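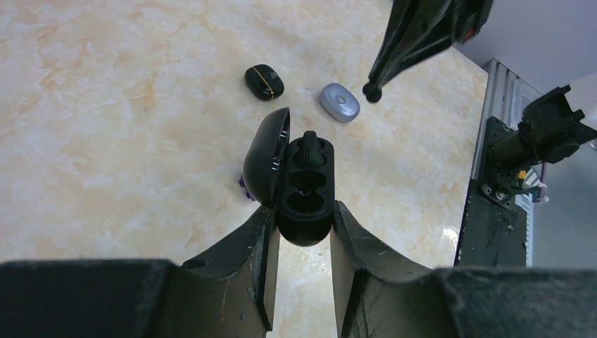
Bench notes, January, 9:40

Lalon 4-burner, second teardown. Left main valve out. Stem turns but drags from the HIGH detent to about a third of travel. Old grease is brown and stiff. Cleaned the plug with solvent, regreased, refitted. Drag gone by hand. Bubble test at the manifold: no leaks at the left valve, slow bubbles at the packing on the side burner valve. Side burner valve goes in the scrap bin. Do not regrease that one again.

Replacement candidates:
Siu valve: thread matches, stem is 2 mm too long. Knob stands off the panel. Usable if the bezel is shimmed.
Brurkard valve: stem length OK, orifice holder angled the wrong way for the side burner. Fine for the mains.
Illton: has the right part listed, out of stock. Asked for a date, no reply yet.

Igniter: module clicks on a fresh AA, spark at electrodes 1 and 3 only. Swapped leads 2 and 3 at the module and the fault stayed with electrode 2, so the module and leads are good. Ceramic on 2 has a hairline crack under the bracket. Gap on the others reset to 4 mm, was closer to 6.

Thermocouple on the rotisserie burner: 19 mV open circuit after 110 seconds of flame. Good. Magnet holds after the knob is released. Dropout on flame loss not timed yet.

Catalog: the Lalon lid gauge is listed under the wrong stem diameter. Fix before the next upload.

To do:
Order electrode with bracket, qty 2
Time the dropout
Pressure check at regulator, all burners on HIGH
Retest side burner once a valve is in

11:15, gas off at the cylinder, hose bled, manifold capped.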